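Section 4. Tray Sorting Trial

4.1 Purpose
The Skedell simulator helps facilities decide whether a two-arm station can take over light sorting chores. Complete this section before any trial with physical arms.

4.2 Preparing the trial
1. Open the Drutelmont table layout and load both arms.
2. Confirm that the red tray lies flat on the tabletop.
3. Set the time limit to 60 seconds per item.
4. Press Start and keep the overhead view open.
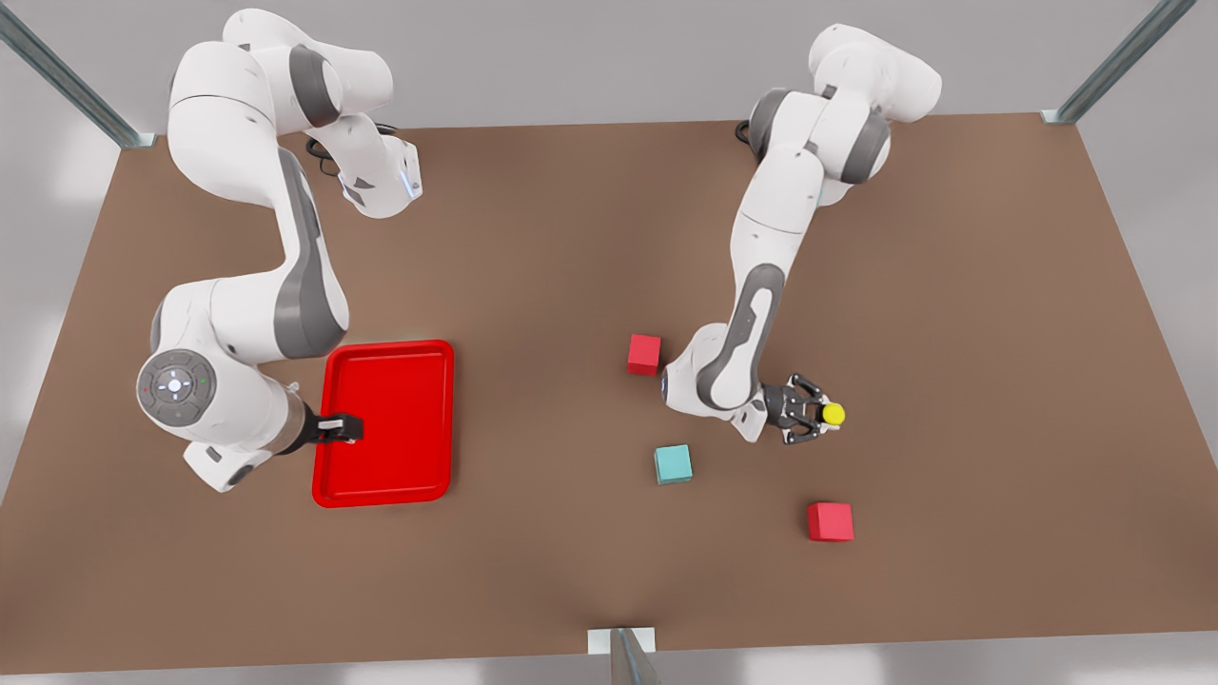

5. Record each drop, missed grasp and operator stop as a separate entry.
6. Repeat until 30 runs are complete.

Note: In the Pakham evaluation, the station finished 19 of 30 runs without help. A person sorting by hand finished all of them. The station is therefore not approved for unattended work.

4.3 Checking placement

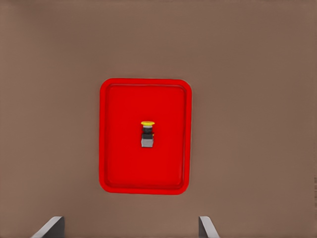 Placement is scored separately from grasping. An item released outside the tray is a failed run, even if the grasp was sound. Use the gripper view for this check. The yellow cap, black body and gray base should stand out clearly against the red floor of the tray, with both gripper fingers clear of the item. Enter Pass or Fail on Form 111.

Caution: Do not apply simulated scores to real household or shop-floor work. Physical trials require written approval from Mafalda Godinho, Cordeiro Site Safety.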